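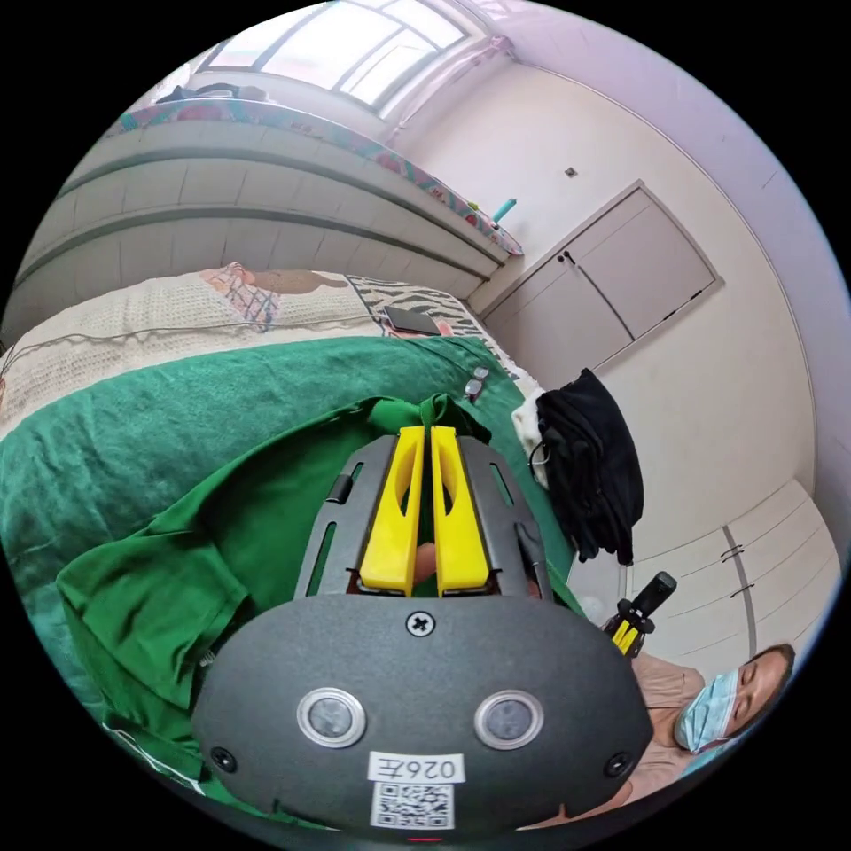

*Pinza de mano con los dos dedos amarillos, paralelos*

**Vídeo a tirones en el móvil con la app de Mancuso**

**mtrnka** escribió:

Desde la actualización de julio la app de Mancuso me corta los vídeos cada pocos segundos si estoy con datos. Con wifi va bien. El teléfono es un Praltach de hace cuatro años. He borrado la caché y he reinstalado dos veces. ¿Le pasa a alguien más?

**ornella_c** escribió:

A mí me pasaba lo mismo. Ajustes > Reproducción > Calidad con datos, y quitas "automática". La dejé en 480 y no ha vuelto a pararse.

**Gianni Villa** escribió:

Bajar la calidad es tapar el problema. La versión anterior iba en automático sin cortes con la misma tarifa. Yo volví a la de antes y desactivé las actualizaciones.

**ornella_c** escribió:

> Yo volví a la de antes

Y te quedas sin parches de seguridad. En una pantalla de ese tamaño no distingo 480 de 720, la verdad.

**Gianni Villa** escribió:

Yo sí la distingo, sobre todo en los subtítulos.

**melis13** escribió:

Marek, ¿cuánta memoria libre tienes? La app nueva guarda el vídeo por adelantado y si hay menos de 900 MB empieza a borrar y descargar otra vez. En el mío la carpeta temporal llegó a 1.010 MB con un solo partido.

**mtrnka** escribió:

Tengo 173 MB libres. No se me había ocurrido mirarlo, como con wifi no falla…

**melis13** escribió:

Con wifi vuelve a descargar tan rápido que no lo notas. Pasa las fotos a la tarjeta y prueba.

**carmela_dl** escribió:

No estoy tan segura de que sea la memoria. Tengo espacio de sobra y en el tren entre Drerthorpe y Skemside se me corta siempre – en casa, con los mismos datos, nunca. Para mí es la cobertura.

**Gianni Villa** escribió:

En ese tramo no funciona ni el correo, no sirve como prueba.

**mtrnka** escribió:

He movido las fotos y ahora tengo bastante sitio. Un vídeo de media hora con datos, en automático: un solo corte, al principio. Mañana pruebo con la calidad fija que dice Ornella y lo pongo aquí.

**carmela_dl** escribió:

Si puedes, prueba también con la pantalla apagada y solo audio. Ahí es donde peor me va a mí.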